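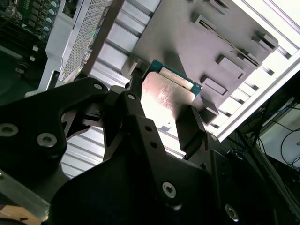 Processor under its bracket, with a reddish smear on the metal lid

Jaswood Repair Room - Bench Safety Checklist
Checked by: Zoriana Hnatiuk
Date: April 18, 2025

1. Fire extinguisher in place
Yes. Also in use as a coat hook. Coat removed, owner informed.

2. Exit clear
No. Box of Garnex monitors, 20 kg, has been "going tomorrow" since August. Moved by me, badly.

3. Leads and plugs
Pass, apart from the kettle. Kettle lead taped in two places, now in the bin. Expect complaints.

4. Anti-static mats earthed
Bench A pass. Bench B was clipped to a chair leg. The chair is very safe.

5. Solvents
Lid off the cleaning alcohol again. Cupboard locks, key is in the lock. Partial pass.

6. Paste and residue
Wipe lids before parts go in trays. Gloves, please - it gets on the door handles and then on the biscuits.

7. Soldering irons
Stand on Bench C wobbles. Replacement Jumberg stand ordered, part 387.

8. First aid box
Plasters: none. Eye wash: in date. Slings: 60, for reasons lost to history.

9. Lighting
Pass. Tube over the sink hums but does its job.

Result: pass with actions (2, 3, 4, 5, 7, 8)
Copy to: Stasiv, front office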